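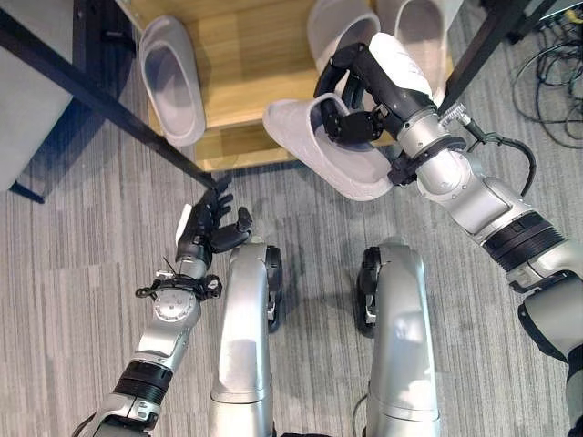 Going to the shops for something you ordered at home sounds like doing the same job twice, but click and collect has become a normal part of shopping in Brestbridge, and our project set out to learn what it does for the smaller shops. It works for very ordinary goods. A plain white slip-on slipper, open at the heel, can be chosen on a phone in a minute, and the only real question left is whether it fits. That question is what brings people to the counter, and what they do once they get there turned into the most interesting part of our work!

Collect in Town: does click and collect help small shops in Brestbridge?
Project report, second-year Retail and Business
Handed in 2018-12-31

Why we chose this

Most of us in the group have worked in a shop at some point, and we kept hearing two opposite things from managers. The first was that click and collect keeps the high street alive, as it gets people through the door. The second was that it is a nuisance which fills the stockroom with parcels and ties up a member of staff who could be selling. Both sounded sensible. We wanted to know which was closer to the truth in our own town, where the shops are small and very few have a proper back room.

We had three questions. Do people who come to collect an order buy anything else? How much staff time does a collection take? And do shoppers like it enough to choose a local shop over home delivery?

What we did

We spoke to the manager or owner at 20 shops, all within an easy walk of the market square. Some offered collection through their own website, some acted as a pick-up point for parcels from other companies, and a few did neither and told us exactly why, often at length. These talks took place in October, before the Christmas rush made everyone too busy to be kind to students.

We also handed out 200 questionnaires to shoppers, and 102 came back filled in well enough to use. We had hoped for more. The paper was two sides long and we now think one side would have been plenty – quite a few people answered the front beautifully and never turned over. Those are not in the total.

Finally, two shops let us sit near the till and keep a simple tally for several afternoons. These were Tolano, which sells shoes, slippers and bags, and Orkik, which sells craft supplies and has a parcel pick-up shelf behind the counter. They could hardly be more different, and that made comparing them great fun.

What shoppers told us

Just over half of the people who answered had collected an order in Brestbridge in the past year. The main reason they gave was being out when deliveries come. Saving the delivery charge came second. A smaller group said they liked to check the item before taking it home, and nearly all of these had ordered shoes or clothes.

We asked whether they had bought anything else on their last collection visit. Most who had collected from a shop's own website order said yes, at least sometimes. Most who had picked up somebody else's parcel said no. We expected a gap but were surprised by how wide it was. One shopper wrote in the margin that she felt "a bit rude" walking in for a parcel and straight out again, and so she buys a birthday card every time. She must have a drawer full of them by now.

Older shoppers were more likely to say they enjoyed the trip itself. Several mentioned going for a coffee at Rugemalira afterwards, and we had not thought to ask about cafés at all. If we did this again there would be a whole section on where people go next, as the shop doing the work of handing over the order may not be the one which gains from it.

Tolano

Tolano takes orders through its own website and keeps them on a rail and two shelves by the till. A customer gives a name, tries the item on if it is footwear, and either leaves with it or swaps it. The swap matters a great deal. When a size was wrong, staff could usually offer the next one up or down on the spot, and the sale was saved. With home delivery the same pair would have come back in the post, and the shop would have paid for both journeys.

People who tried things on also stayed longer. They sat down and looked about, and quite often picked up something near the chair. Tolano had noticed this long before we did and had moved the socks and shoe care products next to the seating. The staff told us those lines sell far better there than they did by the window.

The cost is time. A collection with a fitting takes about as long as an ordinary sale, so it cannot be treated as a quick handover. On one busy afternoon there was a queue of people who all wanted to sit on the same two chairs.

Orkik

At Orkik the parcels mostly belong to other companies and the shop receives a small payment for each. The handover is fast: scan, sign, done. The trouble is finding the parcel. The shelf is deep, the labels face every direction and the staff are cutting fabric at the same time. We saw customers wait while a whole row was taken down and put back again.

Few parcel customers bought anything. The ones who did were mainly people who already knit or sew, and they might well have come in anyway. We cannot tell from our tally, and we want to be fair about that. The manager is still happy with the scheme. She said it made people who had never been inside realise what the shop sells, and that some came back weeks later. Our afternoons at the till were too few to pick that up.

Space and money

Space came up in nearly every talk. Shops on the narrow end of the high street, the last 200 metres before the bridge, have almost no storage and were the least keen. One owner had parcels on the stairs to the flat above and had already had a word from the fire safety officer. Shops nearer the square had more room and were more positive.

Hardly any of the owners had worked out whether collection paid for itself. They knew what they earned per parcel, but not what the staff time cost. We made a one-page sheet to help them do it, with minutes per collection, hourly pay, and any extra sales at the till. Several asked to keep a copy, and we were delighted.

What we think it means

For a shop selling its own goods, especially things that need to fit, click and collect looks well worth doing. It brings in people who are ready to buy and it cuts down on costly returns. For a shop handing out other firms' parcels the case is weaker, and it depends on having a spare shelf and a good way of labelling it.

Our suggestions are small ones. Put parcels in order of surname and not by date of arrival. Keep one chair free for collection customers if you sell shoes. Place low-cost items where people wait, and change them often. We also think the shops near the square could share one storage room with those by the bridge, though we have not asked a landlord what that would cost.

Limits of the project

Our sample is small and we handed out the questionnaires in the daytime, so people who work full time in the week are probably missing. They may be the biggest users of collection. The two shops we watched had both volunteered, and a shop having a miserable time with parcels might not have let us in. The tally sheets also changed slightly after the first afternoon when we added a column for swaps, so the swaps from that day are not included in the Tolano results.

The questionnaire, the tally sheets and the one-page cost sheet are in the appendix.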